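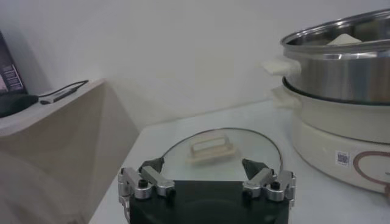
Fil sur l'humidité dans les logements, parce qu'on me repose la question à chaque fois que je parle de mon appartement. Je ne suis pas du métier. J'ai eu des moisissures pendant deux hivers, j'ai lu ce que j'ai pu et j'ai fait les choses dans le désordre. Je les remets dans l'ordre.

1/
Le point de départ, c'est un angle de chambre, côté nord, derrière une armoire. Des points noirs au ras de la plinthe, puis une tache grande comme la main. J'ai nettoyé, repeint avec une peinture dite anti-moisissures, remis l'armoire. En septembre la tache était revenue au même endroit, un peu plus haut.

2/
J'ai fini par acheter un hygromètre, un Ondstead, le modèle de base avec pince. Premier relevé au réveil, porte fermée : 76 % d'humidité relative. Dans le salon, à la même heure, c'était nettement moins. Deux pièces voisines peuvent donc avoir des valeurs très différentes, et un seul appareil posé dans l'entrée ne renseigne pas sur la chambre.

3/
L'humidité relative dépend de la température. Le même air, avec la même quantité d'eau dedans, affiche un pourcentage plus élevé s'il refroidit. Derrière mon armoire, le mur extérieur était plus froid que le reste de la pièce et l'air ne circulait pas. L'eau se déposait là. Le chiffre affiché au milieu de la pièce était donc optimiste pour ce coin.

4/
D'où vient l'eau : les douches, le linge qui sèche, la cuisson, et nous. Dormir à deux dans une petite chambre fermée suffit à faire monter l'hygromètre toute la nuit. J'avais d'abord accusé la façade. J'avais même écrit au syndic, Grorolgate, pour demander une recherche d'infiltration. Réponse du gestionnaire : avez-vous vérifié les entrées d'air ?

5/
Je ne les avais pas vérifiées. Elles se trouvent en haut des fenêtres, dans les pièces sèches. L'air entre par là, passe sous les portes et ressort par les bouches de la cuisine et de la salle de bains. Les miennes avaient été scotchées par un occupant précédent, sans doute contre le froid ou le bruit. Le scotch avait été peint par-dessus.
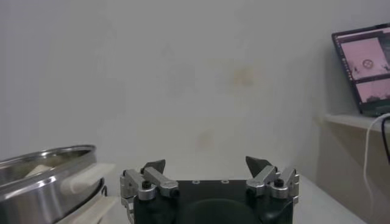 Sidra Talpur m'écrit que chez elle les entrées d'air étaient bien ouvertes et que le problème venait des portes, posées trop bas après un changement de sol. L'air ne passait plus dessous. Elle les a fait raboter et la buée sur les vitres a diminué dans la semaine.

6/
Je confirme, c'est à regarder aussi. Une porte qui frotte sur un parquet neuf bloque le circuit. Chez moi l'espace était suffisant, sauf à la salle de bains, où j'avais mis un boudin de porte. Enlevé.

7/
Le test du papier, pour les bouches d'extraction : une feuille de papier toilette posée contre la grille doit tenir toute seule. À la cuisine, elle tenait. À la salle de bains, elle tombait. J'ai démonté la bouche : une couche de poussière grise, compacte, sur toute la grille. Eau tiède, produit vaisselle, séchage, remontage, et la feuille a tenu.

8/
Attention si vous avez des bouches à membrane, dites hygroréglables. Elles s'ouvrent plus ou moins selon l'humidité et certaines pièces ne passent pas à l'eau. Il faut regarder la notice du modèle. Le test du papier est aussi moins parlant avec ces bouches quand l'air est sec. 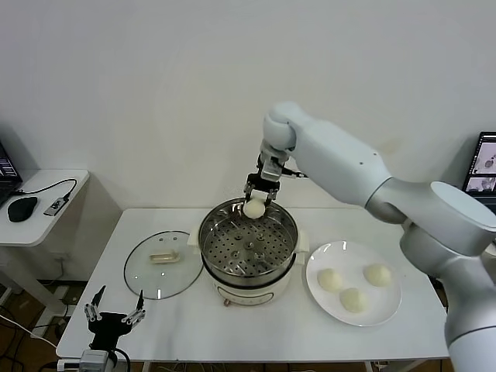

9/
Aérer. Cinq minutes fenêtres grandes ouvertes, matin et soir, y compris quand il fait froid. Une fenêtre entrebâillée toute la journée refroidit surtout le mur autour, et c'est justement là que l'eau se dépose ensuite. Je l'ai fait pendant des mois en pensant bien faire.

10/
Par temps de pluie, on peut aérer quand même en hiver. L'air du dehors est froid, donc il contient peu d'eau, et une fois réchauffé à l'intérieur il redevient sec. En été c'est différent : par temps lourd, ouvrir une cave fraîche à midi la rend plus humide. M. Phùng, au rez-de-chaussée, n'ouvre la sienne que la nuit — il a raison.
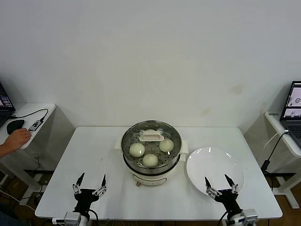 11/
La cuisine, qu'on oublie souvent derrière la salle de bains. Si la hotte est à recyclage, sans conduit vers l'extérieur, elle filtre les graisses et les odeurs mais la vapeur reste dans la pièce. J'en avais une et je comptais dessus. Un couvercle change déjà pas mal de choses pour une casserole de pâtes. Pour la cuisson vapeur, un couvercle en verre comme celui de la photo permet de voir où en sont les petits pains sans le soulever. Et porte de la cuisine fermée tant que la vapeur n'est pas partie par la bouche.

12/
Le linge. Je n'ai pas de balcon, donc il sèche dedans. Je l'ai sorti de la chambre et mis dans la salle de bains, porte fermée, près de la bouche d'extraction. C'est plus long qu'au salon. Un essorage plus fort aide beaucoup.

13/
Le déshumidificateur : j'en ai acheté un, un Plirneck, environ 200 euros. Il marche, il remplit son bac, il est bruyant et il chauffe un peu la pièce. Avec le recul, j'aurais dû commencer par le scotch des fenêtres. Je m'en sers encore les semaines de grosses lessives.

14/
L'armoire est maintenant décollée du mur, avec un espace où passe la main. J'ai lessivé la tache, laissé sécher longtemps, repeint avec une peinture ordinaire. Dernier contrôle le jeudi 29 juin 2023 : rien derrière. Mais c'est l'été, le vrai test sera le prochain hiver.

15/
Si la tache forme une auréole, s'agrandit après la pluie ou part du sol en remontant, c'est peut-être une fuite ou une remontée capillaire, et rien de ce qui précède ne suffira. Dans ce cas, photos datées et courrier au propriétaire ou au syndic.

Je mets à jour le fil quand j'aurai remis le chauffage.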